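The cushion problem is a safety problem

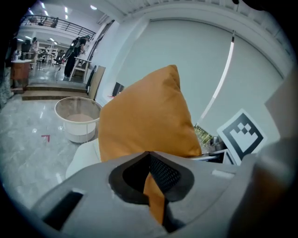
An orange cushion held upright, one corner pointing up, during a tidy-up run with the hand-held gripper.

I've been grumbling about this at lunch for so long that Itziar Campos told me to write it down and leave everyone's soup in peace, so here goes. I think we are way too relaxed about soft things. Cushions, towels, sweaters, all of it. People who would never stand near a moving arm with a metal bracket in its fingers will happily wander past one holding a pillow, and I was one of those people until January.

What happened was pretty dull to look at. We had the Melano arm doing a living room task we'd taught it with demonstrations from the hand-held gripper: pick up a cushion, put it in a basket, go back for the next one. It had done 91 of these without trouble. On the next one the fingers closed, the fabric bunched up, and a fold worked its way back into the opening of the gripper. The cushion didn't drop when the fingers opened. It just hung there. The arm, which had been told that open fingers mean a finished job, took off for its next pickup at full travel speed with a cushion swinging off the end of it.

The cushion hit a lamp. The lamp hit the floor, a foot or so from Hugo Urquijo, who had bent down to get his pen. He was fine! He laughed, we laughed, somebody swept up the glass. And then the write-up said "soft object, low severity" and that was that.

That label is what I object to. Sure, a cushion weighs next to nothing. But the severity had very little to do with the cushion. We had a machine that believed its hand was empty when it wasn't, and it planned its whole next move on that belief. Swap the cushion for a bath towel with a mug caught in it and tell me how low the severity is then.

Nicanor Arroyo, who wrote the release check, disagrees with me, and he has a point. He says if we stop the arm every time the force reading looks a little odd after a release, we'll stop it all day long. Fabric drags. It clings for a moment and then lets go by itself. He ran 100 releases with a stricter limit and got 21 stops, and nearly all of them were false alarms. That's a miserable number if you're trying to get through a shift, I admit it.

But I'd still take the stops. Or take a slower first second after every release, which is what Orvokki Kuusisto has been asking for since the Gelari trials (she put it in an email with the subject line "please", and I don't think it ever got a reply). Have the arm back off gently, give the fingers a little wiggle, look again, and then go. It costs time. At 30 pickups an hour I can live with that.

The other thing I'd change is the teaching. When I hold the gripper and a cushion snags, I do what anyone would do, I shake it loose and carry on, and afterward that take gets thrown out as messy. So the arm learns from the clean ones only, and the first snag it ever meets is a real one, with Hugo under it. Keep the messy takes! Label them, argue about the labels, whatever, but keep them.

Trinidad Arroyo is reopening the January report and has asked for comments. Mine is going to be this, with fewer exclamation marks, and a request that we move the lamp.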